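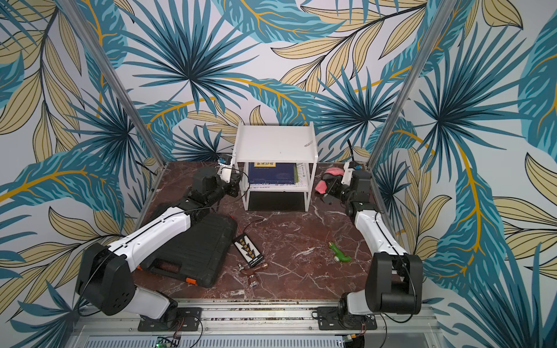
Emrys Prothero had been at the Mostyn robotics club since 2 in the afternoon when we finally sat down to talk, and he still had one eye on the table. "Sorry, I'm listening," he told me, "go ahead." He was, too, mostly.

The club meets every Saturday and has 21 members this year, and their project is a pair of arms that tidy up. Each student brings something from home for the shelf or the tabletop - a book, a toy, a bit of old plumbing - and the arms have to learn to pick it up and put it somewhere sensible. "Hard things are easy, funnily enough," Emrys said. "Give me a book with a good stiff cover any day. It's the soft stuff that gets you, because it's a different shape every time you let go of it."

Rhun Hughes keeps the log, and he was happy to read me the latest number, which was 2,971 tries since the fall. "I wanted to stop at 300," he said, laughing. "Emrys said one more week, and that was before Thanksgiving!"

They named the project Jumora after a long argument over pizza (Somik lost by one vote, and Rhun is still a little sore about it). I asked what they'd like to do next, and Emrys thought it over for a good while. "Socks," he said. "Matching ones, if we can. My mother has been asking."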